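Home | Local | Schools | Business | Weekend | Contact

We use cookies to keep this site running and to remember your settings. Accept all | Manage

Hellirwood's laundry pile gets a class of its own

September 17, 2026

HELLIRWOOD -- Residents who own more T-shirts than they have places to put them can now get formal instruction in the matter. The Dultik homewares store has started a folding class, two hours long and held in the evening, and the first round of 30 places went in a morning.

The store had planned something on table settings. Then it asked customers in June which household job they put off longest. Of the 332 who answered, most said folding, well ahead of ovens, gutters and calling the dentist.

Students begin with one shirt and a large covered surface, a bed if there is one. The shirt gets pulled straight from both ends before anyone is allowed to fold it. A long sleeve tends to bunch up in the middle and take the rest of the garment with it, and the class spends a good 20 minutes on that alone.
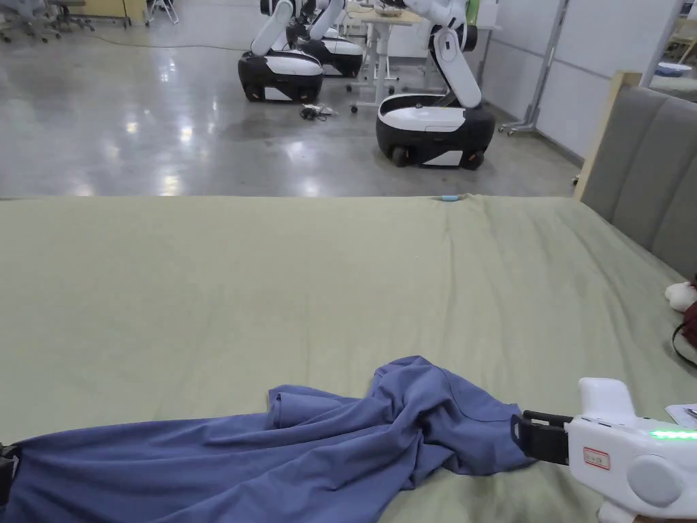 Didenko, writing on the store's message board, was not won over. Shirts had lived on the chair in the bedroom for years without complaint, the post said, and a person who wanted a flat one could always wear it for an hour. The comment had drawn more approval by evening than the class announcement did.

The store's handout takes a firmer line. It wants the shirt spread out, the body smoothed from the collar down, and the hem dealt with last, as that's where the ripples collect. Sleeves go in once the creases are out. Short sleeves are described as "suitable for beginners," which may sting a little. 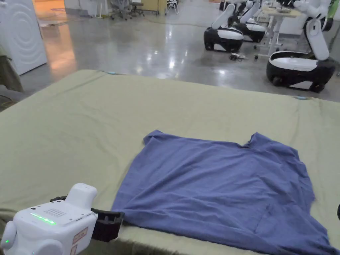
Fitted sheets still to come

A second class will take on fitted sheets, a subject the handout calls "advanced" and leaves at that. Bonel, the laundromat next door, is lending its long tables for the night and has set out a basket for single socks -- owners may claim them at the counter.

Dultik has printed 500 copies of the handout. They come folded in thirds, some straighter than others.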